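Home Forums Youth Soccer Match Talk Log In

Irville U17s v Osau, cup quarterfinal

touchline_amos
What a game!! Two down at the break, 3-2 winners, and I have no voice left. Snorradóttir's second goal was the best thing I've seen on that field since I started coming (and I've been coming since August, every home game). First touch with her back to goal, turned, bang. Osau had no answer once she moved inside.

northgate12
Great comeback but let's not get carried away. Osau's keeper went off hurt at 2-0 and the sub looked terrified. Different game if she stays on.

touchline_amos
Disagree! The second goal beats any keeper. And Okoro was winning everything in midfield by then, sub or no sub.
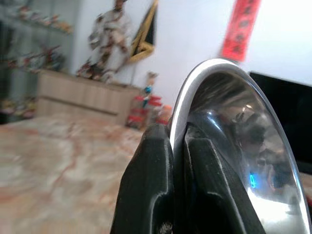 Steel bowl, held on its side.

pressbox_jen
With northgate on the first goal, with Amos on the other two. Did anyone get the attendance? I heard 277 at the gate, which would be super for a youth match in December 2020.

northgate12
277 sounds right, the far side was packed. Okoro was good, I'll give you that. Still gave the ball away for their opener though.

left_back_dad
One bad pass! She's 16, playing a year up, and she ran herself into the ground. Loved every minute of it. Who do we get in the semi?

pressbox_jen
Stellon, away. They beat us in the league but only by one, and we were missing both center backs.

touchline_amos
Bring them on! I've got room for two in the car if anybody needs a ride.

left_back_dad
Yes please, me and my youngest. Will message you.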